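Caring for Quilted and Lace-Trimmed Cushions

Decorative cushions get dirty more slowly than the ones on the couch, so they tend to go years without a wash. By then the lace has turned yellow and the dust has worked its way into the quilting. A little attention every couple of months saves most of that trouble.

Dusting

Take the cushion outside and pat both sides with the flat of your hand. Don't beat it against a railing. Quilting stitches are usually fine thread and once one row goes, the next follows. After that, run the vacuum over it on the lowest setting with an old nylon stocking pulled over the nozzle. Go along the stitch lines first, then across them. Keep the nozzle off the trim and use a soft paintbrush there, working from the seam outward.

Check before you wash

Look for a care label inside the zipper. If there isn't one, dampen a white cloth and press it on a back corner for 2 minutes. Color on the cloth means dry cleaning only. Metallic-looking prints need the same test, and they should never be rubbed, even when the cloth comes away clean. Gold prints in particular wear off at the corners, where people pick the cushion up.

Tug lightly at any buttons or tassels. If one moves, sew it down now with doubled thread. It's much easier than finding it in the washer filter.

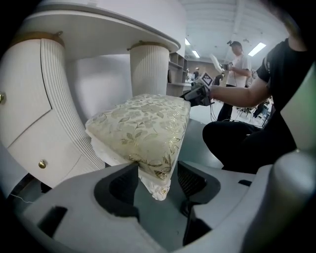
Jingyi Gu wrote in to say that she takes the lace off completely before washing, soaks it on its own in a bowl, and tacks it back on with long stitches so that it comes off easily the next time. It takes her an evening. For a wide ruffle on a cushion you care about, that is time well spent. For a narrow machine-sewn edge, leave it where it is.

Washing the cover

Use cool water and a small squeeze of dish soap, in a sink or a basin big enough that the cover lies without folding. Push it up and down for a few minutes. Rinse until the water runs clear, then press it between two towels. No wringing — it twists the batting inside the quilting and leaves lumps you can't iron out.

Dry it flat, face up, away from the sun. While the ruffle is still damp, pull it into shape with your fingers, one fold at a time. If it dries limp, a light spray of starch and a warm iron on the lace alone will bring it back. Iron the quilted part from the back only, over a thick towel.

If the cushion doesn't unzip

Spot clean with soapy foam and as little water as you can manage. Stand it on its edge to dry, turn it every few hours, and give it a full day before it goes back on the chair.

Where to keep it

A cushion on a dressing table stool picks up powder and hairspray, so turn it over when you sit down to get ready. Furniture with fluted legs or columns holds dust in the grooves, and that dust ends up on the fabric next to it. Wipe the grooves with a dry paintbrush on the same day you do the cushions.

For storage, use a 100 percent cotton pillowcase. Plastic bags trap damp and can mark pale fabric. Lay the cushions flat, lace tucked in, with the heaviest at the bottom.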